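Projektbericht: Vergleich von zwei Fingertypen für handgeführte Greifer

Josefien Wuyts, Projektgruppe Drirberg

3. Durchführung der Versuche

Nach dem Aufbau in der ersten Woche haben wir mit den eigentlichen Versuchen begonnen. Verglichen wurden zwei Fingertypen: der gebogene Finger aus dem Projekt Lallico und der kürzere Finger, welchen wir von der Firma Strobel bekommen haben. Die Lage der Greifer wird über Würfel mit Markern bestimmt, die am Gehäuse befestigt sind. Für die Auswertung benutzten wir die Software Korkgate.

Die Aufgaben haben wir so gewählt, dass sie im Büro oft vorkommen: ein Tuch aufnehmen, einen Hörer abheben und wieder auflegen, ein Kabel zur Seite legen. Jede Aufgabe wurde von drei Personen durchgeführt. Vor jedem Durchgang musste die Kamera beide Marker vier Sekunden lang ohne Unterbrechung sehen, sonst wurde neu gestartet.
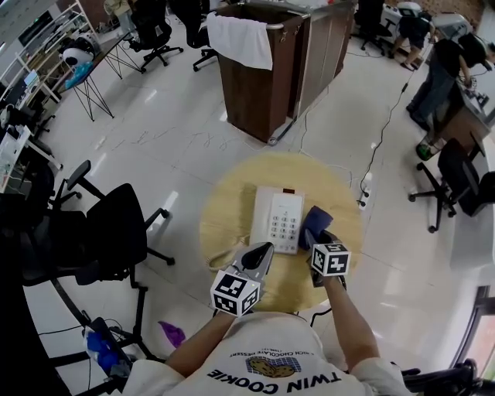 Abb. 2: Versuch am runden Tisch mit zwei handgeführten Greifern. Der rechte Greifer hält ein dunkelblaues Tuch oder einen anderen weichen Gegenstand neben dem Telefon.

Insgesamt liegen 169 gültige Durchgänge vor. Bei weichen Gegenständen war der gebogene Finger deutlich besser, weil die Auflagefläche größer ist und der Stoff nicht so leicht herausrutscht. Bei dem Hörer war der Unterschied klein. Das Spiralkabel blieb für beide Typen schwierig – oft wurde es beim Schließen nach vorne weggedrückt.

Ein Problem, das wir am Anfang unterschätzt haben, ist die Verdeckung der Marker. Wenn man das Handgelenk stark dreht, zeigt keine Seite des Würfels gut zur Kamera, und die Position springt in den Daten. Wir haben deshalb die Testpersonen gebeten, langsamer zu drehen. Das hat geholfen, macht aber die gemessenen Zeiten weniger vergleichbar mit denen vom Montag.

4. Offene Punkte

Die Polster der Finger nutzen sich ab, und wir haben nicht festgehalten, nach wie vielen Durchgängen sie gewechselt wurden. Im Juni soll der Vergleich mit neuen Polstern wiederholt werden, dann auch mit einer zweiten Kamera von der Seite.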